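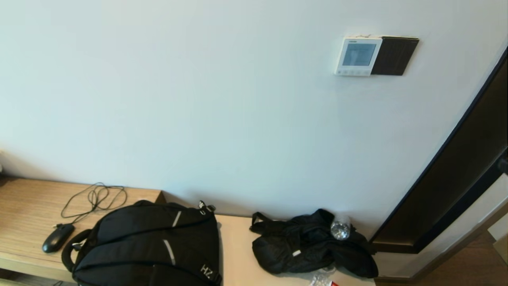
# "People come in ready for a fight and I offer them a chair": a morning with Galley's family mediation desk

6 min read

We use cookies to remember your settings and count visits. Accept all | Manage choices

I got to the Khumalo Center a little before nine and she was already on her second call of the day, waving me toward a seat with one hand and writing with the other. The call was about a dog. Two sisters, one deceased father, one elderly beagle, and neither sister willing to let the other take him home first.

"I get more pets than you'd think," she told me when she hung up. "Pets and kitchen tables. The money usually gets sorted out quicker than the table does."

She has run the town's family mediation desk since it opened, and she agreed to talk to me as long as I left her name out of it (she lives four streets from the office and would like to keep buying groceries in peace). The desk is free to anyone living in Galley, and it takes on the arguments that tend to sit in families for years – who looks after Mom, how the holidays get split after a separation, what happens to the house on Filero Street that three cousins own and one cousin lives in.

I'll admit I thought it was mostly a divorce thing. She laughed at me.

"Everybody does! I had a man call up and whisper, because he thought his wife would hear and figure he was leaving her. He wanted help talking to his brother about a boat."

## How it got started

The town council voted it in one March after a long and fairly cranky meeting, which I sat through as a resident and remember mostly for the folding seats. The argument against was that families should handle their own business. The argument for was that they weren't handling it, and that the county court over in Plernon was so backed up that a simple disagreement about pickup times could hang over a kid's head for a whole school year.

"I was in the room that night too," she said. "I was working at the court then, on the intake side. I'd see people come up to the window with a question that needed one decent conversation, and all I had to give them was a form. So when the job got posted I applied the same evening."

Last year the desk opened 277 cases. She has 19 mediators she can call on, all paid by the session, some of them retired teachers and nurses, one who used to referee high school basketball. Everyone does 100 hours of training before they sit down with a family by themselves.

I asked if the referee was any good.

"Oh, he's wonderful. He isn't bothered by shouting at all. He just waits."

## What happens in a session

You call or walk in, and somebody talks with you privately first. Then they talk with the other person, also privately. Only after both of those does anyone bring up sitting down together, and plenty of cases never get that far, which she said is fine by her. Sometimes a couple of phone calls will do it.

If you do meet, it runs ninety minutes. There's water on the table and a pad of paper for each person, and the mediator asks each side to go first on a different topic so that no one feels like they spent the whole time answering.

"The pads were my idea," she said. "When someone's saying something you can't stand, you need a thing to do with your hands. I've seen some very good drawings of horses."

At the end, if there's an agreement, it gets typed up in plain language and everybody signs it. It isn't a court order. People can take it to Plernon and ask a judge to make it one, and she'll explain how to do that, but most don't bother.

## The cases she won't take

I wanted to ask about safety, and she got there before I did. Those private conversations at the beginning have a second purpose. If there's any sign that one person is afraid of the other, mediation is off the table.

"You can't bargain with someone who scares you," she said. "You'll sign anything. So we don't put people in that position, and we don't tell the other party why. We say it isn't a fit, and we quietly get the person who's frightened over to folks who do that work properly."

She asked me to be clear that this screening happens with everybody, every time, even when the whole case is a kitchen table. She's had it come up in cases that looked very small on paper. I asked what gives it away and she shook her head – she'd rather not have that printed, and I think she's right.

## The money question

The desk costs the town a modest amount, and every budget season somebody suggests charging for it. She's against it, though she did tell me she understands the thinking.

"Someone on the council said, well, a lawyer would cost them 1000 dollars before lunch, so what's fifty? And I said fifty is the week's gas. They'll stay home and be mad for free."

What she'd like is evening hours. Right now the last session starts at four, and she loses people who can't get off work. She's asked for two late evenings, been offered one, and is planning to take it and then ask again.

I asked whether she ever uses any of this on her own family. There was a long pause and then she grinned at me.

"My son says I'm doing the voice. If I say 'tell me more about that' at dinner he leaves the room. So no. At home I yell like a regular person."

The phone had started up again by then. It was one of the sisters, calling back about the beagle with a plan for alternating months, and could the desk please put it to the other one, because it would go over better coming from somebody else. She picked up her pen and asked how he was with car rides.

The family mediation desk is at the Khumalo Center, ground floor, and takes walk-ins until noon. You don't need an appointment for the first conversation, and you don't need to bring the other person with you.

Get Galley stories in your inbox. Enter your email to sign up for our newsletter. You can unsubscribe at any time.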